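Home - About - Recipes - Older posts

Napkins, again

Quick one as the kettle's on and I've got to be out by 2. I said in May I'd sort the little table and the napkins and I have, sort of. The leafy sheet is staying. Ferns and small orange dots, goes with nothing, certainly not that brown flowery wallpaper, but Kumudini says old patterns get on fine together and I'm too tired to argue. The light blue square is the one for folding. Red wine glass at the back on its wooden block, gold curly thing behind it.
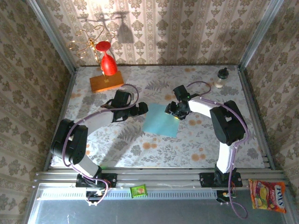 Anyway. Folding. I only know two ways and one of them is in half. Debashish can do a fan, a boat, somthing he calls the bishop. Learnt it waiting tables and won't write it down. So I've been doing the plain triangle - corner to corner, press with the side of your hand, done. Blue shows every crease though. Might iron first next time. Might not.

Still not sure about the gold ornament. Pretty when the light gets it, throws a nice shadow up the wall, but it does hog that corner. Shanthi wants it if I get bored. The glass is plastic btw, before anyone asks, and I'm keeping it.

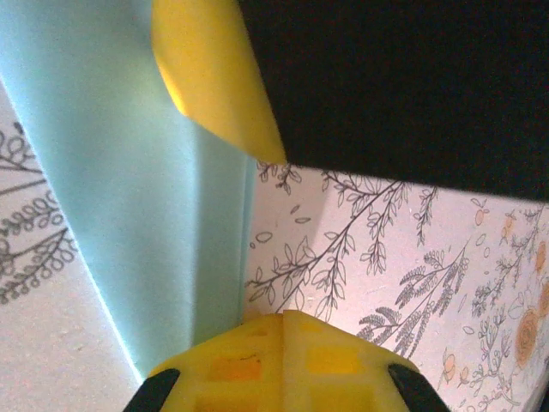

Still to do

- ask Janaka for his mum's napkin rings
- more cloths, same blue if they have it
- find the other tablecloth (airing cupbord?)
- stop buying bottles just for the lids

Right, kettle. Back later in the week with the soup.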